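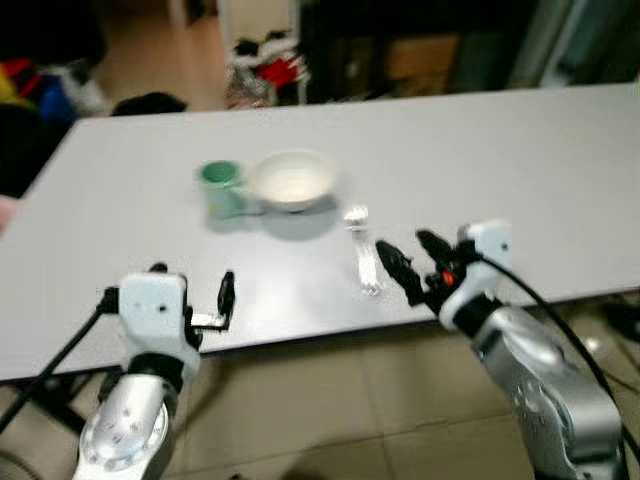 *Fig. 1. Head camera: both grippers open over the table, mug and bowl in place.*

## Unit 4: Recording by remote control

Instructor: Fedir Karpenko

Each episode is one complete attempt, driven from the operator station. Move slowly. Fast arm or head motion smears the images, and the policy trains on whatever you record.

Check the wrist views before starting. They often look away from the task.

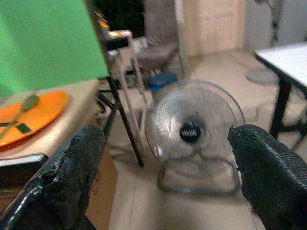

*Fig. 2. Wrist camera: desk fan between the fingers, tables behind.*

For the spoon and fork exercise, keep your grip on the handle and leave the mug and bowl in view. 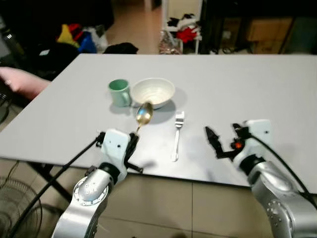

Stop the episode if you drop anything. Label it "failed" and keep the file. Episodes over 720 frames get trimmed.

Homework: read the Jutemine notes, sections 1 and 2.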